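Work and Its Organisations: Handout 4
The Mészáros dispute, and why small strikes are worth your time

Welcome back! Big national strikes get the books, so today we go small. In January the packers at Mészáros, 72 of them on one site, walked out over shift notice. They were out for 11 days and came back with a written rota agreement. The documents are wonderful. Read the strike bulletins aloud if you can, they were written to be shouted across a car park.

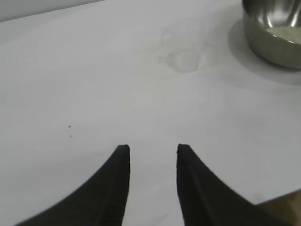 1. Who speaks for the shop floor?

The union branch covered Mészáros and its neighbour Sindari, 449 members in all, but the walkout was planned by shop stewards in the canteen. Look for the moment when branch and stewards start using different words for the same demand. It's in bulletin three, and it's a lovely bit of evidence.

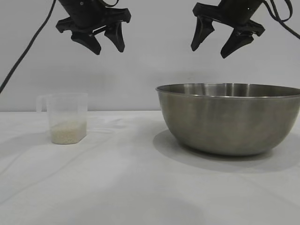 Recognition is the idea to hold on to this week. An employer can talk to its workers for years without ever agreeing to bargain with them. Ritance and its staff forum are a case in point, with plenty of meetings and no agreement to show for them. Compare the forum minutes with the Mészáros rota deal and mark every sentence that binds somebody to do something.

2. For the seminar

Bring one page on the Plundo ballot, where turnout was almost 30 per cent. Was the low vote apathy, fear, or a badly timed post? Argue it properly, and do change your mind halfway through if the sources push you!
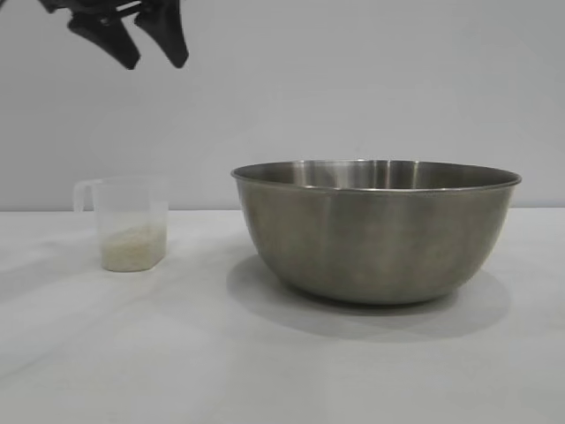 3. Reading

Bulletins one to six (course pack)
Ritance forum minutes, first two meetings only
Sindari branch newsletter, back page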